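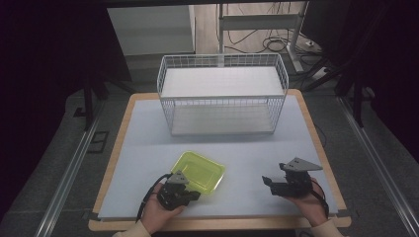
Looking after a pair of hand-held grippers is mostly a matter of small habits, and I would like you to have them before you ever press record. Start with the fingers, since that is where the wear shows first, and then work your way back along the body to the plate on top. The triangular plate wants to sit flat, with no rock in it when you push on a corner – if it rocks, take it off and seat it again, please don't just lean on the screws! Next comes the cable. Let it hang in an easy loop, the way the one on the right drops down past the wrist, and move your arms slowly through the whole reach of the board before you decide you are happy with it. For a first check I like the shallow green tray, because you can bring a jaw up to its near edge and feel right away whether the fingers meet it squarely.

Lab Notes > Cell Setup & Care
Home | Handouts | Schedule | Contact

Tomoyo Iwasaki keeps the log for our cell, and every check goes in it, even the dull ones. Write down the gripper, left or right, and what you did to it. Last September we lost a good part of an afternoon to a loose plate that somebody had noticed and not written down (it was me, I'm sorry to say).

Reading for next time is page 64 of the Drurby binder, and then page 82 if you still have the patience for it – the part on cable strain is worth a slow read.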